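# Gripper Comparison, Sternia Kitchen Tasks: Progress for August

Status: on budget, late by a little, opinions stronger than before.

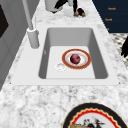
The comparison between the Rarnov two-finger gripper and the Tokix soft gripper is now running in simulation, and the first set of trials is done. As agreed in the spring, we are keeping both grippers on the same arm model, with the same controller and the same kitchen, so that when something lands on the floor we know which vendor to be disappointed in. The kitchen came with the Rajput asset pack and has nicer countertops than any of us do at home. Most of the work so far has been picking food off plates, and the hard case is the crowded one: a white plate on the marble behind the sink, three small items on it, and the black fingers coming down over the tan one with something purple and eggplant-like right beside it. The faucet stands close enough to make the planner nervous, and a nervous planner takes the scenic route.

## Results so far

We ran 70 trials with each gripper. The Rarnov completed 51 of its picks. The Tokix did worse than that on the crowded plates and better on single round items, where its softer grip forgives a bad approach angle. I would not buy either one on these numbers. Please don't forward them to purchasing, who will.

The Rarnov's usual failure is touching the neighbor on the way down. It then closes on whatever is now in the way, reports success, and lifts the wrong vegetable with total confidence. We have added a check for this. The check has its own bug, which we are also fixing.

## Cameras

The wrist camera loses sight of the target in the last stretch of the approach, once the fingers are in the way. A fixed camera looking across the counter helped, and it costs much less than the second wrist camera I asked for in the original proposal. I withdraw that request with what dignity I have left.

## Spending and delays

Licenses are paid through the end of the project. We lost 4 working days to a contact setting that made every plate behave as if it had been buttered. Those runs were thrown out and are not in the totals.

## Next

- Repeat the crowded-plate trials with the fixed camera, both grippers
- Picks from inside the sink basin, where the walls limit how the wrist can tilt
- 20 trials on the physical arm, once the Tokix mounting plate arrives in the right size
- A short note on controller tuning, for whoever inherits this

One decision is needed from you: whether the physical trials should use real fruit or the rubber set. Real fruit is the better test. It also goes through the catering code, and I'd like that in writing before Monday.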